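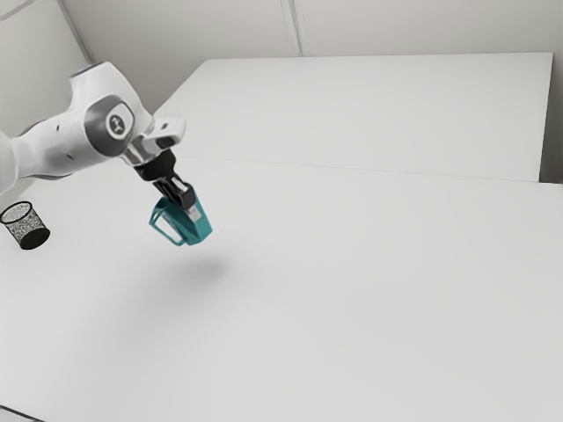 Figure 2. Computer-rendered view with a white arm, a black gripper and a large white tabletop.

4.2 Screen brightness and the reading of pale images

The second part of the study looked at how well people tell apart light shades on ordinary office screens. Pale pictures are common in reports and slides, and soft gray shading on white shapes (Figure 2) is often the only thing that gives them depth. When a screen is set too bright for the room, the lightest grays run into the white background and the shape looks flat.

We tested 518 office workers at two sites, Dratmont and Orell. Each person sat at their own desk and used their own screen, with the brightness left as they normally kept it. Room light was measured at the desk surface before the test began. Desks lit below 300 lux were placed in the dim group and all others in the bright group. Window blinds stayed where they were.

The test used the Leung shade set, which shows pairs of plain gray patches on white. The person pressed one key if the patches looked the same and another if they looked different. There were 20 pairs in each run, and every person did two runs with a short break between them. Answers were stored with the Miketti survey tool. No time limit was set, though people were asked not to lean in toward the screen.

People in the dim group made more errors on the lightest pairs than people in the bright group. Most of these errors were of one kind: two different patches were judged to be the same. Errors on the darker pairs were rare in both groups. The pattern held at both sites, although Orell had fewer dim desks and its results are less certain for that reason.

Age had a small effect on the lightest pairs and none that we could find on the rest. Wearing glasses made no clear difference. We did not ask about tinted lenses, and this should be added to the form if the test is run again.

A further run was held at Dratmont in January, when the afternoons were darker. Many desks that had counted as bright now fell into the dim group, but few people had changed their screen settings. Their scores on the lightest pairs dropped to match those of the original dim group. Scores for people whose screens adjusted to room light by themselves stayed close to where they had been. These screens were all at one end of the building, so the effect of the setting cannot be fully separated from the effect of the location.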